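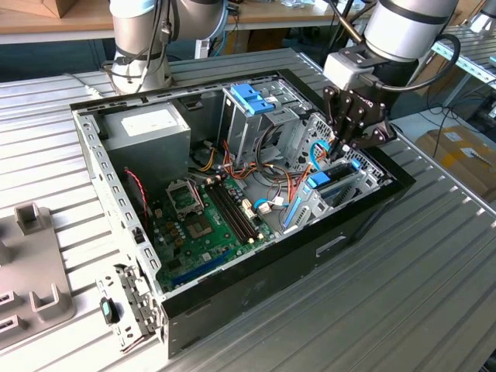
June, just after lunch. Back on the Selwood driving rig this morning, the VR one we're meant to have ready for the Saltley motor show, and it's still making people feel queasy. I did two laps of the hill course in the headset and had to go and stand by the door for a bit! The old tower that runs it is much like the one on its side with the cover off, power supply up in the corner and the green motherboard below it, and I've been blaming ours for everything all week. I think I owe it an apology. The picture is smooth enough. It's the seat that's late.

What I did: taped the little motion sensor to the headrest, set the course to the cattle grid section (nice sharp bumps) and logged seat against screen. The seat trails by 33 milliseconds on the small bumps and gets worse on the long left-hander, where it seems to run out of travel and then sulks its way back to the middle. You feel that bit in your stomach before you notice it anywhere else.

Things tried, in order:

1. Turned the smoothing down in the Fogh seat controller. Better straight away, but now there's a nasty buzz through the base at tickover. Left it at 28 for now, which is the lowest I could stand with my teeth together.

2. Swapped the long USB lead for the short one. No difference at all, so the long one has gone back on (the short one pulls when the seat tips forward).

3. Cut the roll on the long left-hander by a third. Much nicer. It feels less like a rally car and more like a firm estate, but I'd sooner that than a bucket by the exit.

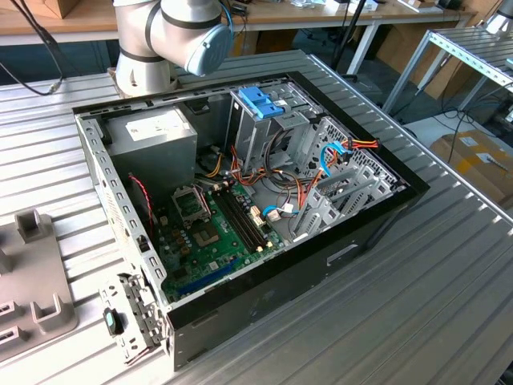

Still to do

Brasudton want the gravel section longer, and I'm not keen until the buzz is sorted. Will try a rubber mat under the base first, then have another go at the smoothing with the mat in. Also need to log a full run of roughly 300 seconds with a passenger in, as everything so far has been me on my own and I'm not exactly heavy. If anyone fancies a ride after four, have a light lunch. The headset strap is fraying on the left side again, spare is in the drawer under the kettle.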